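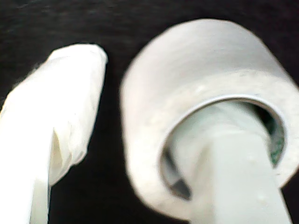 A roll of white adhesive tape, seen close up.

Tape Around the House: Which Roll for Which Job, and How to Get It Off Again

Most homes have a drawer with five or six half-used rolls of tape in it, and most of us grab whichever one is on top. Then the packing tape ends up on the window trim and the masking tape ends up on a parcel. A little sorting saves a lot of scraping later.

Know your rolls

Masking tape is crepe paper with a light rubber glue. It tears by hand, takes pen or marker, and is fine for labels and for holding things while glue dries. It should come off within a day. Left in the sun it bakes on.

Painter's tape looks similar but has a gentler glue and can stay on longer. Check the inside of the core or the wrapper for the number of days. Cheap painter's tape is often masking tape with dye in it, so test a short piece first.

Packing tape is thin plastic and very sticky on cardboard. It does poorly on dusty or cold boxes.

Cloth tape, which includes duct tape and gaffer tape, is for strength. Duct tape leaves residue. Gaffer tape costs more and leaves much less.

Electrical tape is stretchy vinyl. Use it for wire and not much else. It creeps and goes gummy when used as a general wrap.

Medical tape belongs in the first aid box. People borrow it for other jobs because it tears neatly, and then there is none when somebody cuts a thumb. Buy a second roll if you like using it.

Double-sided tape comes in paper, film and foam. Paper is for crafts, film is for rugs and hems, foam is for hooks and uneven walls.

Finding the end

Fold the last half inch under every time you put a roll away. If the end is already lost, run a fingernail around the roll slowly under a lamp held low to one side. The edge throws a small shadow. With clear tape, rub a little flour or baby powder over the surface and blow off the extra. The powder collects along the ridge.

If the tape splits into a narrow strip as you pull, stop. Go back to the other side of the split, lift the wide part with a thumbnail, and bring both parts up together. If it keeps splitting, the roll is probably dried out or has nicked edges. Put paper tape in the microwave beside a cup of water for ten seconds and try again. Don't do this with foil tape or with any roll that has a metal cutter on it.

Storage

Heat, dust and sunlight ruin tape. The garage is the worst place for it in summer and the top of the refrigerator is not much better. A closed box in a hall closet is good.

Lay rolls flat with a square of waxed paper between them, or hang them on a dowel. Standing them on edge for months gives them a flat side, and dust sticks to the edges. I keep mine in a Novevwood drawer insert that was sold for spices. It has 5 slots, and a length of broom handle laid across the top holds the narrow rolls. Any shallow box would do the same.

Write the month on the inside of the core when you open a new roll. Masking tape is at its best for a year or so. If it says June and you can't remember which June, use it up on cardboard.

Getting a clean paint line

Wash the trim with dish soap and water and let it dry fully. Grease and dust are the usual reasons tape lifts.

Lay the tape in lengths of a foot or two. A long strip pulled tight will shrink back and leave the wall at the corners.

Press the edge down with a putty knife or an old gift card. Pressing with a fingertip isn't enough.

Brush a thin coat of the existing trim color along the tape edge first and let it dry. Any bleed will be in the old color and won't show.

Take the tape off while the last coat is still slightly soft, pulling back over itself at a low angle. If the paint has dried hard, score the line with a sharp knife before pulling.

Wilma Nisbet wrote in to say she warms old painter's tape with a hair dryer on low before pulling it, and that she got a whole window surround off in one piece after two years. I tried it on a door frame. It came away in four pieces, which was still far better than picking at it.

Removing residue

Start with the mildest thing and move up only if you have to.

On glass and glazed tile, scrape with a plastic card, then wipe with rubbing alcohol.

On painted walls, use warm water with a drop of dish soap and patience. Alcohol can dull latex paint. Test behind a door.

On finished wood, rub in a little cooking oil, wait ten minutes, wipe, then wash with soapy water. Keep oil off bare or waxed wood, where it stains.

On fabric, put the item in the freezer for an hour and pick off what you can. Dab the rest with alcohol on a cotton ball, checking an inside seam first.

On hard plastic, use oil. Never use acetone, which melts many plastics.

On scissors, wipe the blades with oil on a paper towel, wash, and dry at once. Scissors that have cut a lot of tape feel dull when they are only gummy.

A ball of used tape, sticky side out, will also lift a surprising amount of residue. Press and lift, press and lift.

Measuring what is left

If you want to know whether a part roll will finish a room, work it out before you start. A doorway takes close to 17 feet per side. Nerys Mostyn had 66 feet left on a roll and three doorways to do, one side each, and it was enough with a bit over for the light switches. Add ten percent for overlaps and mistakes. Windows use more than you would guess because of the inner edges.

Small jobs tape does well

Wrap a band of masking tape around a drill bit at the depth you want the hole. Leave a small flag of tape sticking out. When the flag sweeps the dust away, stop.

Put a strip of tape over tile before drilling so the bit doesn't skate.

Tape a folded sticky note under the spot where you are drilling into a wall. It catches most of the dust.

Stick a piece across a cut line on plywood to keep the top layer from splintering.

Put tape over the screws from anything you take apart, in the order they came out, and write on it where they go.

Label freezer containers before they go in the freezer. Tape won't hold on a frosty lid.

Wind a few turns around the end of a rope before cutting it, then cut through the middle of the tape.

Where not to use it

Don't put tape on a power cord with damaged insulation. Replace the cord.

Don't put it on wallpaper, old photographs, book pages or anything you would mind tearing. For paper you care about, buy archival tape from a framing shop.

Don't put cloth duct tape on a dryer vent. Use foil tape rated for heat, with clamps.

Don't tape rugs to hardwood with anything that doesn't say it is safe for finished floors, and lift a corner after a week to check.

Coming next month: rubber bands, twist ties and what to do with bread clips.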